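November, cell notes, after lunch

Right, fingers. I've been putting this off for ages and it finally annoyed me enough to do something. The two arms on the Pastuline cell have been fine at the shoulder and elbow, but the gripper on the near arm has been closing slightly skewed, so one tip gets there before the other and whatever it's holding takes a little twist. You hardly see it on anything chunky. On a bowl rim you see it straight away.

I had the fingers off first thing. The screws on the left one were barely nipped up (me, last time, I suspect – there's no threadlock on them at all) and there was a fine black dust packed in behind the mounting face. Brushed it out, wiped both faces with alcohol, let them dry, put a dab of the blue stuff on the threads and did them up a bit at a time, going from one side to the other. Then I closed the gripper on the 2 mm shim and checked both tips against it before the final nip. Much better! I can still feel the tiniest bit of play in the right finger if I waggle it, but that's inside the slide and I'm not opening that up today.

After that the zero. I ran the homing routine three times and wrote down the closed reading each time: 63, 63, 63. I'll take that. Before I touched anything it was wandering all over the shop, and I'd been blaming the encoder, poor thing.

Then back to the bowls on the white shelf, over to the right where we always put them, with the wrist camera on so I could watch the tips as they came in low over the wood. 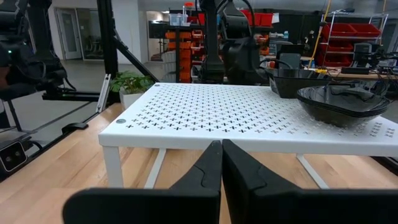
Maricica Neagu reckons I should have checked the cable before I went anywhere near the fingers. Her argument is that when the wrist rolls right round, the gripper lead goes tight and tugs on the housing, and that would give you the same skew with perfectly good screws. She'd like me to put the old loose setting back and try it with the lead unclipped. I'm not doing that, but she's got a point about the lead, so I rolled the wrist slowly by hand with the power off and yes, it does go taut near the end of its travel. Moved the first clip down a bit and left a fatter loop. Sebastian, if you re-dress the cables on the far arm, please do the same there.

Other bits:

Wrist camera bracket is tight, lens cleaned. It had a thumbprint on it. Mine.

Need more threadlock, the bottle's nearly done. Fernbridge took forever last time so order it now.

The shim lives in the drawer with the hex keys. Please put it BACK in the drawer with the hex keys.

Going to leave the arm cycling open and closed for a bit while I write up the order, then read the zero again. If it's moved off 63 by more than 3 I'll have that slide apart tomorrow and Oana can have the other arm to herself.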